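November, evening

Finished the second round of the cream blush test for Widstead. Base on both cheeks was the Malinowski primer, left to set for eight minutes by the kitchen timer. Left cheek: Darumden in the rose shade, applied with a fingertip. Right cheek: same product, damp sponge. The fingertip side went on darker and held its edge. The sponge side was more even but needed a second layer to match.

Checked both under the bathroom light at 30 minutes. Slight separation beside the nose, left only. I think the primer was too heavy there. Repeat with half the amount.

Bernadette Sabatier called from the store. The Skillel brushes are delayed again, so the powder comparison moves back. She wants notes on scent as well. I have none worth sending. The rose smells faintly of wax and the coral of nothing.

Removal: oil cleanser, 2 passes. A trace of pigment stayed at the hairline. Skin a little pink afterward, normal by supper.

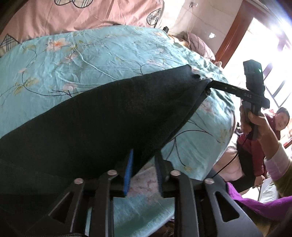

For tomorrow

Coral shade, same method, less primer. Wash the sponge tonight. Ask Bernadette if testers can be returned opened.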